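# Voliser two-arm table set: buying and planning notes

The Voliser is a pair of small arms for light table work such as clearing dishes, loading racks and sorting cups. It is sold by Praseck as a set of two arms, two grippers, one control box and the cables to join them. Single arms are sold as spares only.

Most of our buyers are colleges, canteen suppliers and small research groups. If you have not bought arms before, please read the section on bench space first. It causes more returned orders than anything else on this page.

## Bench space

The arms stand at the two near corners of the table and reach inwards. The table must not rock. Leave a gap behind each base for your hand, and let the cables hang in a loose loop along the arm. Cables pulled tight will wear at the wrist and are not covered by the warranty.

Each gripper opens to 71 mm. That is enough for a cup, a bowl rim or the edge of a plate. It will not go round a large mug, and we do not sell a wider one at present.

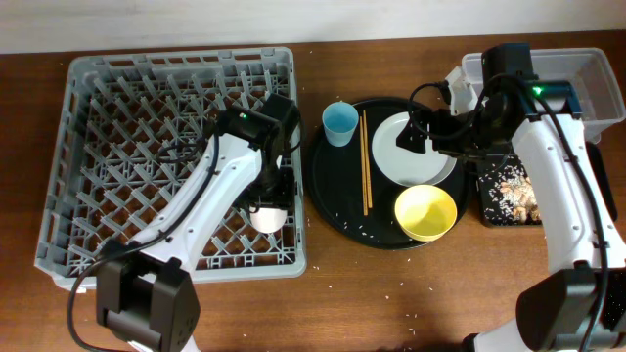
Allow for the things that go on the table as well. A full-size dish rack takes up a lot of room, and both arms need to reach the middle without meeting. We suggest setting out your own rack, tray and bins on the bench before ordering, and marking the base positions with tape.

Food scraps are fine on the table but should be kept off the bases. Rice and crumbs can be brushed away with the power off. Do not use spray cleaner on the joints. The gripper fingers come off with two screws and can be washed by hand.

## What to budget for

The set is priced on request, as the cost depends on the warranty and the number of sets. Buyers often forget these items:

- Spare gripper fingers, sold in pairs. Order at least one pair with the set.
- Plastic cups, bowls and plates for practice. Ordinary shop ones will do.
- A bench clamp kit, if your table top is more than 30 mm thick.
- Staff time for setting up. Allow a full day for the first set.
- A service visit every 2,000 running hours.

The lifting limit is 200 g per arm at full reach. Weigh your heaviest plate before you order. Stoneware is usually too heavy.

## Delivery and set-up

Sets ordered before the end of February are sent out in the spring batch. We deliver to the door only. Set-up on site can be booked with Florian Zaugg, who covers all visits on the mainland and is usually free on a Friday.

For quotes and bulk orders, write to Anjana Rathnayake at the Praseck sales desk. Please include your table size, the thickness of the top and a list of what you want the arms to pick up. Questions about spares and repairs go to Shoaib Bukhari at the same address.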